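Gripper opens late at release, part catches the divider - student sorting project

Posted in Robotics > Student and club projects
January 10, 2018

Rónán Gallagher

Second-year project group at Datcombe. The task is to take small parts from a tray and put each one into the correct compartment of a cardboard organiser box on a desk. We have one arm and one multi-fingered hand, driven from a laptop over a serial link at 115200.

Picking works. Placing does not work reliably. The hand reaches the drop pose above the compartment, the open command is sent, and the fingers stay closed for a further 380 ms before anything moves. By that time the arm has started its retreat, so the part is released over the divider or over the next compartment. Of 200 logged placements, 152 ended in the right compartment. Nearly all the failures are sideways in the direction of the retreat.

What we have tried so far:
Lowering the arm speed. Fewer misses, but the cycle becomes too long for the assessment.
Changing the USB cable. No difference.
Raising the release height. Worse.

Is the delay in the hand controller, or is it something we are doing? I can post the control loop if needed.

Simão Brandão

It is most likely your own code. Check whether the arm and hand commands go through the same queue. If they do, and you poll finger positions in that queue as well, the open command waits behind every outstanding position read. The retreat goes out on the arm's connection straight away, and you get the offset you describe.

Do this in order:

Log a timestamp when the open command is put in the queue and another when the bytes are written to the port. If most of the 380 ms lies between those two, the controller is not at fault.

Stop polling during the placement phase. You do not need finger positions while the arm is travelling.

Do not start the retreat on a timer. Wait until two finger joints report that they have passed the open threshold, then move. Put a timeout on it so that a dead sensor does not hang the cycle.

Retreat straight up first, by at least the height of the part, and only then sideways. A part that sticks to one finger for a moment will still fall into the right compartment.

On release height: keep it low. Raising it gives the part more time to rotate, and a long part that lands on its end will lean on the divider and count as a miss.

We had the same fault on the Nammont rig last year. With the reads removed from the queue the delay fell to a level where we stopped measuring it. The box also needs fixing to the desk. Ours crept every time a finger brushed a divider, and we spent an afternoon correcting coordinates that had been right to begin with. Double-sided tape is enough.

The part should be held clear of the box at the end of the approach, then lowered.
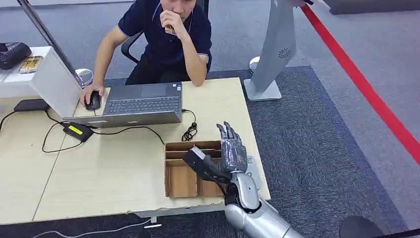 Hennessy had a different view when I raised this at the club, and would leave the queue alone and give the hand its own serial port, on the grounds that students always put the polling back in later. That is fair. It costs one adapter.

sasex_lab

could be the power supply, ours was slow when the voltage dropped. try a bigger one

Rónán Gallagher

Timestamps done. Most of the delay is between queue and port, so it is the polling. Will try the separate port and the vertical retreat first and leave the supply as it is for now.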